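Seed swaps, a shared orchard and far too many beans

I've been meaning to write about the Rusby seed library since November, when I came home from my first swap with my coat pockets full of envelopes and only a hazy idea of what was in them. Santosh Dwivedi, who started the whole thing from a shoebox, had pressed a climbing bean on me that his neighbours in Salov have been saving for 40 years. You don't pay for it. You grow it, eat most of it, and bring some back for the next person – that's the only rule, and people do seem to keep it.

I planted mine along the back fence in May and they went absolutely mad, bless them. We ate beans until my daughter begged for a carrot.

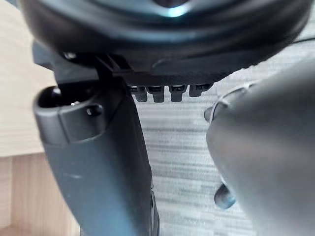 How the orchard fits in

The seed library grew into the orchard, more or less by accident. Five households share the old Preller plot now, and every Sunday morning whoever is free turns up with gloves and a flask. We have six apple trees, a rather sulky pear and a long bed for growing on seed. Decisions get made by talking until everyone is tired, and I've grown fond of that (though the hedge took three weeks!).

Next I'd like to try the Ciobanu tomato, if Santosh can spare a pinch. If you're nearby and have seed to share, do come along – we start at ten and there's usually cake.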